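# Folding by remote: speaker notes

Talk length 30 minutes, questions after. Slide numbers are in the deck, not here.
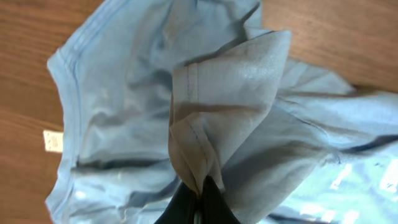
*Slide 2. Wrist view, T-shirt task: gripper holding a stitched edge of the shirt.*

**Slide 2, opening**

Leave it up while people sit down. Say who we are: Stistomar, the cloth handling group. Thank Helmi Savolainen for the invitation.

Point to the stitching on the lifted flap. The operator works from this view and one overhead view. Ask the room which part of the shirt is in the fingers. Take two or three answers. I would say sleeve or bottom hem, and I can't tell which from this picture alone. The robot's policy gets the same pixels we do.

Mention the glare at lower right. The blue washes out to white there. We kept frames like this in the training set.

**Slide 3, two ways to show a task**

- By hand: you hold the arm and move it through the fold. Quick to learn. Your own arms get into the overhead view.
- By remote control: you sit at the leader arms and the robot copies you. New people take longer to get good at it. The camera views stay clean.

We started by hand and moved to remote control in January. Ulla Keskinen ran both, so send detailed questions to her.

**Slide 4, the numbers**

804 demonstrations recorded. We threw out 188. Most of those were dropped corners where the operator stopped and began again. Pause here, people like to write these down.

Somebody will ask why we didn't keep the recoveries. We do keep them if the operator carries on from the drop without a break. The ones we cut have a long stretch of no motion, and early policies learned to sit still.

**Slide 5, operator habits**

Oluwatosin Adeyemi pinches near a seam and lifts slowly. Charito Aquino goes for a corner and shakes the cloth once. Both get a good fold. Mixed together with no label, they gave us a robot that hesitated between the two. Now every operator follows one written order of steps for each session.

Sessions stop at 60 minutes. Grip choices get sloppy after that.

**Slide 6, video**

Play Povwood clip, no sound. Don't talk over the first fold. If it won't load, skip to slide 7 and describe the failed sleeve grasp.

**Slide 7, what we still can't do**

Inside-out shirts. Two shirts stuck together. Anything with buttons.

**Questions**

Repeat each one into the mic. Cost questions go to Ulla Koskela, second row.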